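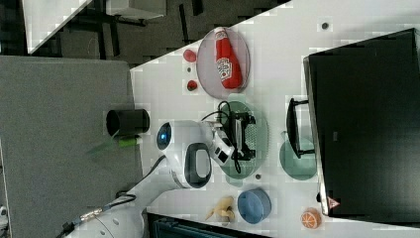
Fikri Rahman trouve qu'on range trop avant d'enregistrer, et que le bras apprend alors une table qui n'existe dans aucune cuisine. Il a raison sur un point : laissez traîner des objets sans rapport avec la tâche. Une bouteille de ketchup couchée en travers d'une assiette fait très bien l'affaire.

Samedi 27 juin 2026
Par Elin Foulkes

Quelques habitudes prises au fil de 321 démonstrations :

Déplacez les assiettes entre deux prises, même de quelques centimètres.

Variez le sens des objets longs. Une bouteille toujours tournée du même côté ne sera bien saisie que de ce côté.

Méfiez-vous des câbles souples, ils changent de forme à chaque essai. Comptez le double de prises.

Gardez les essais ratés dans un dossier à part, avec un mot sur la cause.

Arrêtez-vous au bout de 16 prises. Au-delà, les gestes deviennent brusques et il faut souvent tout refaire le lendemain.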